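How to fold a big fleece blanket so that it stays folded

20 Oct 2026
By Bram Baert

When the evenings become cold, the thick blankets come out of the cupboard again, and with them comes the old problem. A fleece blanket is soft and a little bit stubborn. You fold it, you put it at the foot of the bed, and an hour later one corner has slid to the floor. For years I folded mine in the air, with my arms wide and my chin holding the middle. It can be done with a small blanket. With a large one I do not recommend it.

In this page I explain the method that I use now. It is done on the bed itself, with the blanket lying down, and it takes almost 10 minutes the first time. After a few weeks you will do it much faster.

What you need

A bed that is already made, at least with the bottom sheet pulled smooth. A blanket which is dry and clean. A soft clothes brush, if you have animals or if the blanket has been on the sofa. More is not necessary.

I work with a printed fleece, with flowers on one side and plain on the other. This kind is the easiest for learning, as you see at every moment which side you are holding. If your blanket has the same colour on both sides, put a clothes peg on one corner of the good side and leave it there until the end.

Before you start

Put the pillow at the head of the bed and leave it there. Many people throw the pillows on a chair first, but I find that a pillow gives a good line to measure from. The top edge of the blanket should lie along the pillow and not over it.

Now spread the blanket with the printed side up. Do not pull hard on the corners. Fleece stretches when you pull it in the diagonal direction, and then the two long sides are not equal any more and every fold after that will be crooked. It is better to lay your flat hands in the middle and push the fabric gently to the outside, first to the left and the right, then to the foot of the bed. The small creases which stay in the fabric are not a problem. Only the thick ones, which you can feel as a ridge under your palm, must go away.

If you want to brush the blanket, do it in this moment, always in one direction. Wait with the plain side until it is turned up.

Step 1: turn back one corner

Take one of the lower corners with two hands, one hand on the point and the other a bit further along the edge. Lift it only a little. Bring it over the blanket towards the middle, so that the plain back comes up and makes a big triangle on top of the print. Let it go slowly.

This first triangle is only a test, and I know it looks like a useless step. It shows you if the blanket is lying straight. The folded line should run without waves from one edge to the other. If there is a hollow under it, or if the fold stands up round like a pipe, there is still too much fabric pushed together below. Put one hand inside the fold and stroke it from the middle to the outside.
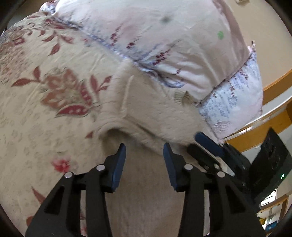

The corner of the flowered blanket turned back, with the plain beige side on top. The fold is still round and has to be stroked flat.

Do not press the fold flat with force. Fleece is not paper, it does not keep a sharp line, and when you press too much you only move the layers away from each other. A light stroke with the side of the hand is enough. When the triangle lies quiet, turn the corner back to its place and do the same test with the other lower corner. Then turn this one back also.

Step 2: fold in the length

Go to one long side of the bed. Take the edge of the blanket with your hands as far apart as is comfortable, and bring it to the middle line. I use the middle of the pillow as my mark. Then walk to the other side and do the same. Both edges should now meet in the middle, with the plain side up, like two doors which are closed.

If one door is wider than the other, do not repair it by pulling the edge. Open it again and move the whole blanket a little. It is more work but it saves you time later.

Brush the plain side now if it is needed.

Step 3: close it

Fold one half over the other, along the middle line. You have now a long band of four layers, with the print on the outside again. Stroke it once from the head to the foot.

Step 4: fold in three

Bring the foot end up over one third of the band, and then bring the head end down over it. Keep a hand under the layers when you carry them, otherwise the inside ones fall behind and make a lump. The package should be the same height everywhere. Turn it round so that the closed fold looks to the door and the loose edges to the wall. This is only for the eye, but I like it.

For a heavy winter blanket I stop after the first fold of this step and leave it wide at the foot of the bed. A package of too many layers opens by itself.

When it still slides

The cover under the blanket is often guilty. On a smooth satin cover every fleece will slide. Put the package a hand's width from the edge, or tuck the lowest layer under the mattress at the foot end.

If you put the blanket away for the summer, as I do in May, fold it more loosely than for the bed and lay it on top of the pile. Fleece which has been under heavy things keeps flat places, and you need to shake it out and let it hang for a day before it is nice again.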